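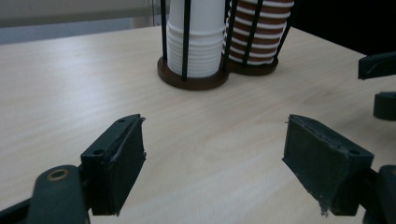
Copos de papel brancos em suporte, sobre o tampo de uma mesa.

Copos de papel: alteração na recolha a partir de janeiro

O contrato de recolha seletiva com a Starkow termina no fim do ano e passa para a Hamura. A principal alteração diz respeito aos copos de papel, que até agora seguiam no contentor azul e eram separados na triagem. A Hamura não os aceita junto com o papel de escritório: o revestimento interior de polietileno exige um tempo de desagregação mais longo e contamina a pasta.

Os copos passam a ter coluna própria, com tubos de 72 cm de altura e um depósito para líquidos na base. O depósito deve ser esvaziado quando o flutuador atinge a marca vermelha. As tampas de plástico vão para o contentor amarelo – as de fibra, para o orgânico.

Na pesagem feita por Miklós Szilágyi nos pisos 1 a 4 foram contados 1.294 copos numa semana, dos quais cerca de 600 ainda continham líquido. Este segundo valor é o que mais pesa no custo, uma vez que os fardos são recusados acima do teor de humidade contratado. A recolha passa a ser feita por lotes de 3.000 unidades, sem dia fixo.

Os copos de parede dupla da Khamphan, usados na cafetaria, ficam fora do circuito até haver resultado do ensaio de desagregação. Entretanto, vão para o lixo indiferenciado.

A planta com a localização das colunas está afixada junto aos elevadores. Pedidos de colunas adicionais devem ser enviados a Shona Pirihi, Serviços Gerais, com indicação do piso e da sala.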